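Section 4: Setting Up Your Mileage and Travel Claims

Welcome to the part of Nisuvard we hear the most good things about! If you finished Section 3, your company profile and spending categories are already in place, so you can go straight to travel. Set aside a quiet half hour, pour a coffee and have your vehicle list handy.

Before you start

You will need administrator rights, the name of your finance approver and your company's mileage rate. If your rate changed partway through the year, have both rates ready, with the date the new one took effect. Nisuvard handles the switch for you, and it's lovely to watch it sort a whole quarter's trips in one go.

4.1 Add your locations

1. Open Settings and choose Travel, then Locations.
2. Click Add Location and type the full street address of each office, warehouse or job site.
3. Give each one a short name. Staff will pick from these names on their phones, so "Clenstead" works much better than "Clenstead Regional Office and Annex, Building B."
4. Tick Home Base for the site where most trips begin.
5. Click Save.

Note: Each account can hold 264 saved locations. Old sites can be archived, and archived sites don't count toward the limit.
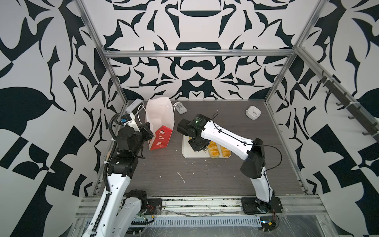

4.2 Enter your mileage rate

1. Go to Travel, then Rates.
2. Type the rate per mile in dollars, using up to three decimal places.
3. Enter the start date. Leave the end date blank if the rate is current.
4. If you have an earlier rate, click Add Previous Rate and repeat.
5. Click Test. A sample trip appears with the amount worked out. Try a trip you already know, such as the run from Clenstead to Potlow, and compare it with your last paper claim.

Caution: Changing a rate after claims have been paid does not change those payments. It does change every claim still waiting for approval. Approve or return open claims first.

4.3 Set approval levels

You can have one or 2 approvers for each claim. Small teams usually do fine with one, and you can add the other later without losing anything.

1. Go to Travel, then Approvals.
2. Choose the first approver from the list.
3. To add another, switch on Second Approval and enter the dollar amount where it kicks in.
4. Click Save, then Send Test Claim. The approver should get an email within a few minutes.

If no email arrives, look in the spam folder and check the address under People.

4.4 Bring in last year's trips

This step is optional, but do give it a try! With past trips loaded, the Travel Report can show you which routes cost the most and where two people could have shared a car.

1. Download the blank spreadsheet from Travel, then Import.
2. Paste in your trips, one per row. Keep the column headings exactly as they are.
3. Upload the file and click Check.
4. Fix any rows marked in red, then click Import.

Note: Error 103 means a date is in the wrong format. Use month, day, year, as in February 9, 2018.

When we loaded the Witkowska sample file, all 2,904 trips went in on the first try.

Last updated May 22, 2018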